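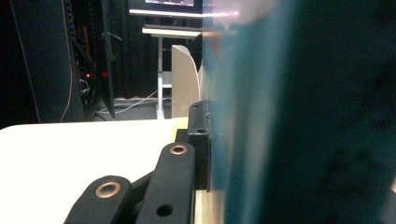
Hladun Household Words

A small collection of the words people use for ordinary things at home, gathered from letters, kitchen-table chats and a good many phone calls with older relatives. It began as a spreadsheet of my grandmother's sayings and grew into something other people kept asking to borrow, so it seemed kinder to tidy it up and put it where anyone can get at it.

What you get

There are two files. words.csv holds the entries, one to a line, and sources.csv says where each came from, as far as the person who gave it was happy for us to say. The text is plain UTF-8, so accents and Cyrillic should come through safely, though older spreadsheet programs sometimes make a hash of them on opening. If your cedillas turn into question marks, import the file through the menu and choose the encoding by hand (I have lost more than one evening to this, so please don't blame yourself).

Each line in words.csv has these columns:

id: a short code that never changes, even when the spelling of the word does
word: the word as the speaker would write it, or as near as we could manage
plain: an everyday English meaning
room: kitchen, bathroom, shed, stairs and so on
said_by: grandparent, parent, child or neighbour
heard_in: the village, town or district, when we have it
note: anything else worth keeping

The note column is my favourite and also the messiest. Some notes are a single word and others wander off into a story about a wedding or a burst pipe. We did try trimming them, and Noémie Thibodeau, quite rightly, put them all back.

How the words were gathered

Most came in through a paper form with 12 questions on it, left out at the reading room in Urkine and at a couple of friendly shops. The first question asked what you call the end piece of a loaf, and it brought in more answers than everything else on the form put together. Waldemar Stępień typed up the handwritten replies, and Abdelilah Tawfik read them over against the originals and marked anything doubtful. Doubtful entries carry a question mark in the note column and we would dearly love help with them.

Later on we added the recordings from the Laseo evenings, when people came along for soup and talked about their mothers' kitchens. The sound files aren't part of this release. People spoke freely, and a fair amount of what they said about their cousins ought to stay in the room. Only the words themselves have been carried over, with a short gloss.

Spelling

A lot of these words had never been written down before, and two sisters will happily spell the same one three ways. We kept the spelling each person gave and joined the variants with a shared id ending in a letter, so 32a and 32b are the same word from different hands. Please leave them separate if you send in corrections.

Things to be careful about

The collection leans heavily towards grandparents, and towards kitchens. Sheds and bathrooms are thin, and children's words thinner still. The heard_in column records where somebody first heard a word, so don't treat it as a map of who says what today. A handful of entries are rude. They are marked "salty" in the notes, and you may want to filter them out before using the list with a class.

Changes in this version

Merged 6 entries that had crept in twice
Corrected the stress marks throughout, with thanks to Volodymyr Polishchuk
Added 10 words for draughts, doors and the gaps under doors
Renamed the "place" column to "heard_in"

Using it

Please do! You may copy, print, translate and rearrange the lists for any purpose, so long as you mention Hladun Household Words somewhere sensible and leave the ids as they are. If you make something with it, a quiz or a tea towel or anything at all, we'd be delighted to hear.

Corrections and new words go to Tymofii Zinchenko, who looks after the files now. Tell him the word, what it means and who used to say it. The next update is planned for July, and anything that arrives after that will wait its turn for the one following.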